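# ¿Qué lleva dentro un móvil para ser tan listo?

Hoy os voy a hablar del chip del teléfono, que es una cosa que me encanta. Es más pequeño que la uña de tu dedo gordo y se pasa el día haciendo cuentas sin quejarse nunca. 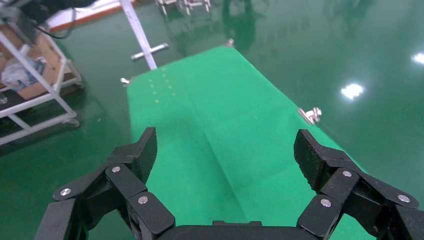
Un lector me preguntó si el chip es lo mismo que la memoria, que en su casa lo llaman todo «las tripas del móvil» y ya no sabe qué es qué. ¡Buena pregunta! No son lo mismo, aunque viven muy juntos.

Yo me lo imagino como una cocina. El chip es quien cocina: lee la receta, corta, mezcla y sirve. La memoria rápida es la encimera, donde pones lo que estás usando ahora mismo. Y el almacenamiento es la despensa, donde guardas las fotos, los juegos y esos vídeos de tu gato que no piensas borrar jamás.

## ¿Y las recetas?

Las recetas son los programas. Cuando abres un juego, el móvil va a la despensa, saca lo que necesita y lo deja en la encimera. Por eso a veces tarda un poquito en arrancar (y tú ahí, mirando la pantalla y dando golpecitos, que te conozco).

Si abres muchas cosas a la vez, la encimera se llena. Entonces el teléfono tiene que guardar algo para hacer sitio, y cuando vuelves al juego de antes, ¡zas!, empieza desde el principio. A mí me pasa con el Skunance, un juego de submarinos al que estoy demasiado enganchada.

## Cocineros en equipo

Dentro del chip no hay un solo cocinero, hay varios. Se llaman núcleos. Unos son muy rápidos y gastan mucha batería, y otros van más tranquilos y gastan poquito. Para mirar la hora basta con uno tranquilo. Para un juego de carreras salen corriendo los fuertes – y por eso el móvil se calienta en tu mano.

Mi teléfono es un Brimano ya viejecito, con un chip que se llama Clernau. En la caja ponía que sus núcleos tranquilos van a 1000 megahercios. Un megahercio quiere decir un millón de tictacs por segundo, así que 1000 son mil millones de tictacs cada segundo. ¡Intenta contarlos! Yo me cansé en el veinte.

## Prueba esto en casa

Pide permiso a una persona mayor y busca en los ajustes del teléfono el apartado «Acerca del teléfono» o «Información». En muchos aparece el nombre del chip y cuánta memoria tiene. Apúntalo y compáralo con el de otro móvil de la familia.

Eso sí, mirar se puede, pero abrir el móvil con un destornillador no – que dentro hay una batería y es peligroso pincharla.

Otro día os cuento cómo sabe la pantalla dónde has puesto el dedo.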